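From: Valentina Valdebenito
To: Quezada Street Neighbors list
Date: 13/01/2021
Subject: Re: Going through my aunt's papers, where do I start?

Dear Sebastián, and hello to everybody else who is reading along,

I was so glad to see your message, even though I know the reason behind it is a sad one. I only met your aunt twice, both times at the plant swap, and both times she sent me home with more cuttings than I had windowsills for. One of them is still going strong over my sink!

You wrote:

> I have brought home what must be half a closet of my aunt's
> papers. Letters, recipes, receipts from the Trorgate store,
> school reports, a church program or two. Some of it is in
> tins, some in grocery bags. My cousins would like copies of
> the good things. I bought a Vulix scanner in November and
> have been scared of it ever since. Do I sort first or scan
> first? And do I really have to keep the receipts?
>
> Sebastián Echeverría

I did this for my mother's side of the family and it took me most of two winters, so please take what follows as one person's way of going about it. There are people on this list who have done it properly, and I hope they'll chime in and correct me where I've gone wrong.

You ask whether to sort first or scan first. I'd sort, but only a little. My big mistake was trying to put everything in order by year before I scanned a single page. I had piles on the bed, piles on the stairs, and a pile on top of the piano that my husband moved so that he could dust (bless him), and that was a week's work gone. The second winter I was much lazier about it and got three times as much done. So, the lazy way:

1. Keep things in whatever they came in until you've looked through them. If your aunt put a recipe in with a letter, she may well have had a reason, and once you've pulled them apart you will never remember that they lived together. Write where it came from on a slip of paper and let the slip travel with the bundle. Pencil, please, and on the slip only.

2. Work at a table where you can leave things out overnight, and do one box or tin at a sitting. I mean it about the one. I used to tell myself I'd just peek into the next, and then it would be midnight and I'd have two families' letters mixed together. Put the kettle on, but have your tea somewhere else (I have a brown ring on my grandfather's discharge papers that I will be sorry about until I die).
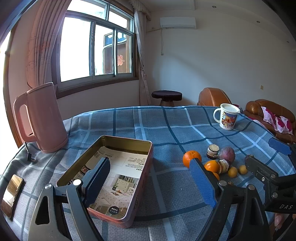
3. Make three piles and no more: copy for everybody, keep but don't copy, and ask somebody. The "ask" pile will be the biggest for a while and you mustn't let that bother you. Mine shrank very nicely after one long phone call with a cousin in her eighties who knew every single nickname.

4. Scan the "everybody" pile first, while you still have the energy for it. I don't know the Vulix, so I can't help with the buttons, but 300 dots per inch was plenty for letters on mine, and I went up to 600 for small photographs. Do the backs too if there is so much as a pencil mark on them. By the end I had 1,096 scans, over 900 of them letters, and I'd guess the backs were what my cousins enjoyed most.

5. Name the files as you go. Mine start with the year, then the person, then a word or two: 1958 Rosa wedding list. Where I didn't know the year I put 0000, and they all sort themselves together at the top of the folder where I can feel guilty about them.

Now, the receipts. No, you don't have to keep them all! I kept the ones that made me curious. There was one for 70 yards of white cotton, and not a soul in the family can tell me what it was for. The rest I let go after I'd written a line or two about where she used to shop and what a pound of butter cost her. If you have any early ones from Trorgate, though, ask on the list before you throw them out, as there was talk last year of a little display at the library.

For storage, I moved everything into acid-free folders afterward and kept the old tins for buttons. Take out rubber bands and paper clips whenever you meet one. For the copies, I put the lot on memory sticks and mailed one to each cousin, and I keep a spare at my sister's.

If you would like company for the first evening, I'm happy to talk it through over the phone while you sort. I can also lend you the flat weights I use for curled pages. Just come by, and don't mind Cirno, he barks at everybody and then wants his ears scratched.

With much affection to you and your cousins,
Valentina

P.S. Would you look out for her quince paste recipe? I asked her for it both times we met, and both times we got to talking about geraniums.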